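The Dromulance

Shona Rakena had wanted to ring the bells at St Osyth's since she was seven, and at forty-four she finally climbed the stairs.

It was August, it was hot, and the tower door had a notice taped to it that said RINGERS WANTED, NO EXPERIENCE, MIND YOUR HEAD. She minded her head. She came up into a square room with six ropes looped out of the way like washing on a rainy day, and five people sitting on a bench looking at her as if she were a parcel they had given up expecting.

"You've come for the Friday practice," said the oldest of them.

"I think so," said Shona. "I want to have a go."

"Hooray!" said a boy in school shoes, and that was how she met the Ameo band.

Ameo is a small town and it has always been a noisy one. It has a weir, a railway junction and two brass bands that don't speak, and over the top of all that it has the six bells, every one of them with a name. The smallest is Pip. Then come Little Ann, Big Ann, the Miller and Disent, which is spelt like that because the man who cast it couldn't spell, and last and lowest is the Dromulance. No one knows what a dromulance is. It's written round the rim in letters as long as your finger, THE DROMVLANCE CALLS, and every vicar for two centuries has had a theory. Shona had heard it all her life. She'd heard it through the classroom window and through the wall of the maternity ward, and once, wonderfully, from the middle of the weir with her shoes in her hand, when she was nineteen and ought to have been at work.

So naturally she asked if she could ring that one.

The whole bench laughed, quite kindly. The old man, whose name was Wilf, put Pip's rope in her hands.

"Start at this end," he said. "You'll get down there."

She was dreadful. She was so dreadful that she laughed out loud, which you aren't supposed to do with a rope moving. What she hadn't understood (how would you, from the ground?) was that a bell doesn't hang there waiting to be hit. It goes all the way over, mouth up to mouth up, a full turn one way and a full turn back, and all you have at the bottom is a bit of rope with a woolly striped grip on it and your own two ears. You pull and nothing happens. You wait. Then a long way over your head something heavy decides to come round, and the note drops out of the louvres a moment later than you thought it would, and the rope goes flying up through your fingers like a startled cat.

"Let go of the wool!" said Wilf. "Keep the tail! Let go of the wool!"

She let go of the wool. She kept the tail. Her heart was banging so loudly she could have been a seventh bell.

Walking home past the junction she moved her hands up and down the whole way, and a man on the platform waved back.

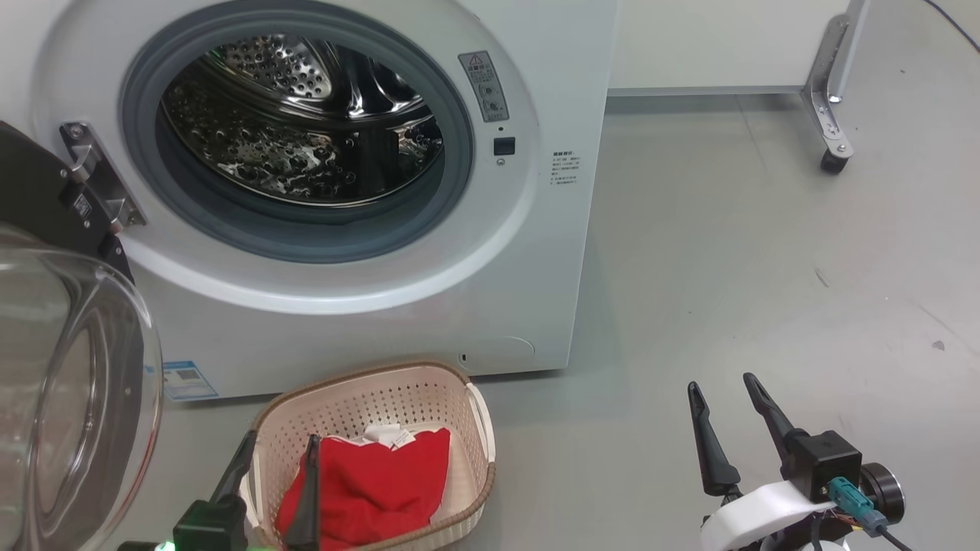
By the third week Shona was thinking about bells while she did everything else. She rang changes with the teaspoons. She rang them on the stairs, coming down one, three, two, five, four, six, until her neighbour knocked to ask if she was hurt. On the Sunday she crouched on the kitchen floor with the washing machine door swung wide open and looked into the drum for a good ten minutes, at the rows of little round holes and the silver light sliding about on the metal, and then she put a hand in and pushed it round by the paddle to watch how it went. Push, and wait. It came up slowly, hung there, thought about it and rolled back. She did it again with her eyes shut. Then she rapped the steel with her knuckles, got a flat little tonk, told it that it would never make a bell, and went to find her shoes.

"It's the top of the swing," she told Wilf that Friday, before she was properly through the trapdoor. "I've been pulling it when it doesn't want to be pulled. I've got to wait for it to be ready to come back!"

"I told you that the first night," said Wilf.

"Yes, but I hadn't done it then."

He gave her Pip, and she stood with her feet apart and breathed out. She pulled off. Up went the wool, up went her arms, and she waited, and waited, and there at the very top she felt it. It was a tiny soft lean, like somebody resting against the other side of a door. She drew it down. Out over the roofs went one clean note, exactly where she'd meant to put it, and the pigeons went up from the car park.

"There," said Wilf.

She did it again, and again. The boy in school shoes, Danny, took hold of Little Ann and slipped in behind her, and then Big Ann came in, and the Miller, and Disent with its cracked sweet voice, and Wilf himself on the Dromulance, hardly seeming to move. Six bells in a row, high to low, over and over, with the floor humming under her sandals. It lasted four minutes and she would have signed up for the rest of her life.

After that there was no stopping her. She learnt to ring with the tail between her fingers and the wool coming down to meet her. She learnt to look at the other ropes without looking at them, sideways and soft, the way you watch for a bus. She got blisters and was proud of them. She learnt that Danny did his maths homework in change-ringing notation and got told off for it, and that Mrs Tolley on the Miller had rung on the morning of her own wedding and been eleven minutes late for it, veil and all. In October she moved down to Little Ann. In the winter, with gloves off and breath smoking, she had Big Ann for eight weeks, then the Miller, when Mrs Tolley's shoulder was bad. In spring it was Disent. Disent was a beast. Disent had to be talked to.

"Come on, you old fool," she'd say, under the noise. "Come on, round you come."

Then Wilf turned seventy-nine and said his knees had finished with the stairs. He said it in the pub, straight after the crisps, so that nobody could make a speech.

"You'll want the big one," he said to Shona.

She had thought that when it came she would jump up and down. She found she was looking very hard at the beer mat.

"Who'll tell me when I'm late?" she said.

"I live over the road. I'll open the window."

They were down to ring a proper length that Saturday, all 504 changes of it, for the two hundredth birthday of the bells. It isn't a long piece as these things go, but it was long for Ameo, and the town turned out. There were folding chairs on the green. Both of the brass bands had come and sat at opposite ends with their instruments in their laps. Wilf's nephew from Amin had driven over with a flask and a cushion and was installed next to him at the upstairs window, and the window was open as far as it would go.

Shona went up the stairs. She minded her head. The Dromulance's rope was thicker than the others, and darker, and worn smooth at the place where Wilf's hands had been, and her own hands went to the same place without being asked.

"Look to," said Danny, who was ringing Pip, and whose voice had broken over the winter and kept surprising him. "Treble's going. She's gone!"

Down came Pip, and Little Ann, Big Ann, the Miller, Disent. Shona had already pulled. You have to, with the big one, you have to start before you think you should and then stand there trusting it. She stood there. There was a gap at the end of the row just the size of a bell, and she had time to think of the weir, and her wet shoes, and how cold and lovely the water had been round her ankles.

The Dromulance called.

It went through the floor and up through her feet. It went out over the green and the junction and the weir. Down the road a baby stopped crying and an old dog got up. And it came again, and again, steady under all the others while they wove in and out above it, Pip skipping down through the middle and back up to the front, Disent grumbling into fourth place and out again. She lost count of the changes and didn't care, because Mrs Tolley never lost count of anything. Her arms ached, then burned, then stopped being her business. Once, somewhere near the end, she was late, only by a hair.

Through the louvres, across the road and over the heads of the whole town, she heard a voice like a rusty gate.

"Wait for it, girl!"

She laughed out loud, with the rope moving, and waited for it, and brought it round.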